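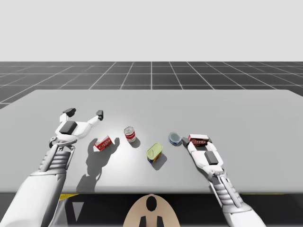 Two white robot arms at a light grey table, the one on the right with a small red box in its gripper.

Oleksandra Hladun on wood type, missing letters and the price of a lower-case g

By Sreekumar Rai
November

133 shares
4 comments

Oleksandra Hladun would like it known that she did not set out to own 4000 pieces of wood type. She set out to own an ampersand. The ampersand belonged to a poster printer called Odair Vasconcelos, who was giving up his shop and wouldn't split a fount, and so she went home with the lot, in fruit crates, on two separate trips.

"The ampersand is cracked," she says. "I hadn't looked at the back."

Her press, Stiltard, prints posters and the occasional thin book from a former dairy with a drain in the middle of the floor. Small things roll towards it. She has put a tea strainer over the hole and empties it at the end of the week, and on the morning I visit it has yielded a brass thin, two full stops and an earring.

The type we are here to talk about is Kornari, a fat, slightly drunk-looking slab serif cut in pear wood for theatre bills. It was never much admired. A trade reviewer of the time called it "suitable for circuses", which the foundry then printed in its advertisements. Hladun has the only near-complete set she knows of in the twelve-line size, and near-complete is where the trouble starts.

"There was no lower-case g. There was a space in the case for one, very clean, as if someone had dusted it. Try writing a poster without a g. You can't have a wedding. You can't have anything beginning, or ending, or going on."

For two years she wrote round it. Clients were steered gently towards other words. A local singing group was talked into calling itself a choir. Then Ronaldo Cavalcanti, a cabinetmaker who had come in to complain about his business cards, saw the gap in the case and offered to cut her one.
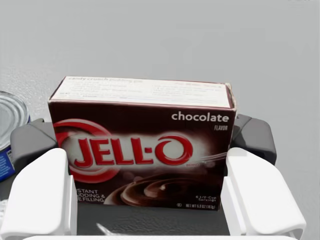 Jell-O chocolate instant pudding and pie filling, held upright between two white gripper fingers.

It took him four attempts. The first was beautiful and back to front, by which I mean the right way round, which in wood type is wrong. The second sat too low. The third she describes as "a very good g from some other alphabet". I ask to see it and she takes it down from the windowsill, where it has been holding the window open.

How did they settle on a shape, with no original to copy? "We argued. Ronaldo wanted the lower bowl closed, because he likes things to be finished. I had a bad photocopy of one bill from a music hall, and the g in it looks like a pretzel somebody has sat on. So I said, it has to look sat on. He's a proud man. It was hard for him."

The fourth g went into the case last winter. It prints a shade darker than its neighbours, the wood being younger and less thirsty, and Hladun has decided to be fond of this. Cavalcanti has not. He comes by to look at it, she says, and sighs, and buys nothing.

I ask about money and get a long look. Stiltard's best seller is a broadside of a recipe for quince cheese, printed in an edition that was meant to be small and ended up at 3000, over one summer, on a hand-fed press. "My right shoulder is now a different size. I had a jacket altered." The recipe, she adds, has a mistake in it. Two people have written in about it. She assumes the others framed theirs.

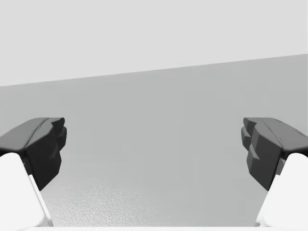

She is less cheerful on the subject of digital revivals. A designer, Anderson Pacheco, asked to scan the whole set and she said yes, on condition that he left the dents in. He did leave them in, she concedes, but the same dent turns up in every e, however many there are on the line. "On wood you have eleven e's and each one has had its own accident. In the file they've all been in the same car."

Pacheco has since sent a version with three alternating e's. She thinks it's better. She hasn't told him yet -- she is waiting to see if he'll do the a's as well.

What comes next is a book, or what she calls a book: sixteen pages, all in Kornari, which at that size allows for something like nine words to the page. The text is a set of shop signs collected by her uncle, a bus driver, on a single route. She reads me a few. "Keys Cut Also Eels" gets a spread to itself. The paper has been chosen, unchosen and chosen again, and the binder has stopped answering on the first ring.

And the ampersand? She has never printed with it. It lives in a drawer with the rubber bands, wrapped in a sock. She offers to show me, can't find the sock, and makes a pot of tea instead.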